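Flisstead to Peladley path: gallery

Home > Routes > Galleries > Flisstead to Peladley

Page last updated 13/06/2019

The path between Flisstead and Peladley is surfaced all the way and can be used on foot, by bike or with a pushchair. One stretch has grass verges and another runs between railings.
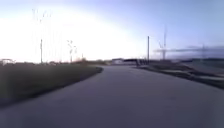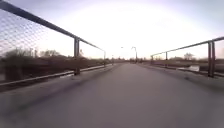 The path with a verge on each side and a bend to the left (first picture), and the straight section between the railings (second picture).

About the path

The full distance is 14 kilometres from the car park at Flisstead to the old goods yard at Peladley. Most people cycling it take an hour or so each way. Walkers tend to do it in two halves, with the bus back from Harju Lane, which is the nearest stop to the middle. The 181 runs past both ends and stops on request at the lane.

The surface is asphalt. Before it was laid the route was cinder and loose stone, and the low parts near Flisstead were under water for much of the winter. Drainage went in at the same time as the new surface. There are still two places where leaves collect, both under trees at the Peladley end, and these can be slippery in autumn.

The verges

The grass is cut back from the edge of the path twice a year, the first cut being in April. Please keep to the path during nesting time and keep dogs on a lead near the reed beds. There is no fence along much of the Flisstead half, so small children on bikes need watching.

The open parts are exposed. With the wind against you it is a slow ride, and there is very little shelter until the trees. In the evening the low sun can be straight in your eyes on some stretches, so slow down if you cannot see who is coming.

The railings

There are railings on both sides where the path is straight and has a kerb strip along each edge. Chain-link mesh can be seen on the left-hand railing in the second picture. The steel is showing a little rust. Repainting is on the list of works but has no date yet.

Horses are not allowed on this section and riders should use the signed diversion by Harju Lane. Cyclists do not have to dismount but should give way to people on foot.

Getting there

Flisstead car park has a height barrier and is locked at dusk. It is free for the first 3 hours. At Peladley there is street parking only, and it fills up early in the summer holidays. The nearest toilets are at the Wedance Centre, a short walk from the Peladley end, where there is also a tap for water bottles and a stand with a track pump.

The path is part of Route 839, and the small blue number plates at road crossings are the ones to follow. If you reach the level crossing you have missed the turn and should go back to the last gate.

Reporting a problem

Broken glass, fallen branches and damaged railings can be reported at the desk in the Wedance Centre or through the form on the contact page. Give the nearest gate number if you can. Gates are numbered from the Flisstead end.

Other galleries in this section

Harju Lane diversion
Flisstead reed beds
Peladley goods yard

Back to Routes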